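Chapter 7
Budgeting for Handling Equipment

7.1 Introduction

The purchase price of a robot is a poor guide to what it will cost to put a handling task into service. In the planning exercises used throughout this book, the arm is one line in a schedule that also covers end effectors, fixtures, computing, floor space, sample goods, operator time and spares. This chapter sets out how to build that schedule and how to defend it when it is reviewed.

By the end of the chapter the reader should be able to separate capital items from consumables, write a gripper specification from a list of goods, estimate the cost of a trial period, and decide whether hand-held equipment should be bought before a fixed cell is ordered.

7.2 Start from the goods

A budget that begins with a supplier's catalogue tends to fit the catalogue. It is better to begin with the goods themselves and the containers they travel in. For each item, record the shape, the largest and smallest dimension, the mass, the surface finish and the position of any printed code. For each container, record the height of the rim, whether the rim is level, and the clearance needed on either side of the wall.

Film-wrapped goods need particular care. A glossy wrap gives strong reflections under overhead lighting, and a barcode printed along a curved surface may not face the reader. Both points affect the choice of lamp and scanner, and both are cheaper to settle before the order is placed.
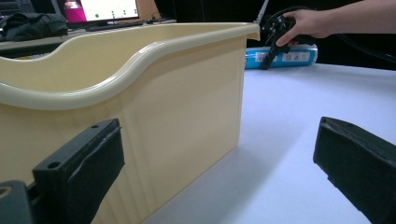
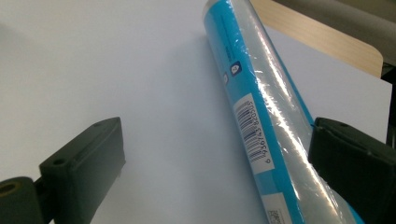
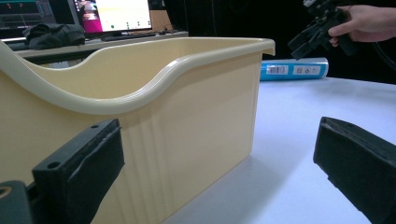

Figures 7.1 to 7.3. Hand-held grippers at a white work surface, with a blue-labelled cylindrical item.

Surkolis
Author and Lecturer in Production Planning

7.3 Hand-held equipment as a first purchase

A hand-held gripper carries the jaws and camera but has no arm. The operator supplies the motion. It can therefore be bought, used and assessed without guarding, a mounting base or a cell controller, and the results can inform the later choice of arm.

The budget should allow for the following:

Grippers, including one spare
Finger pads, treated as a consumable
Cables and strain relief
A table, backdrop and lighting
A computer and monitor for checking recordings
Containers and sample goods
Operator hours, including time spent resetting the table

The last item is the one most often left out. In the Trarneck exercise at the end of this chapter, a plan for 1364 recorded handling cycles allows 13 working days. The first draft of the plan includes only the time in which the gripper is moving. When resetting and checking are added, the requirement rises from 70 operator hours to 163, and labour becomes the largest line in the schedule.

7.4 Capital and consumable items

Grippers, computers and furniture are normally entered as capital. Pads, cables and sample goods are entered as consumables – even where the first set arrives in the same crate as the gripper. Mixing the two hides the running cost and makes the second year look cheaper than it will be.

The Cerkarier worksheet, reproduced in Section 7.8, keeps a separate column for each class. Fasteners should be listed there too, with the screw type stated in full. A Phillips head and a hex socket need different drivers, and a workshop that stocks only one will lose time at every pad change.

7.5 Timing of the order

Lead times should be entered beside prices, in weeks from confirmed order. If funds must be committed by the end of March, the long-lead items are specified first and the furniture last. Sample goods can be ordered at any point, but they should come from the same packaging run as the goods the cell will handle.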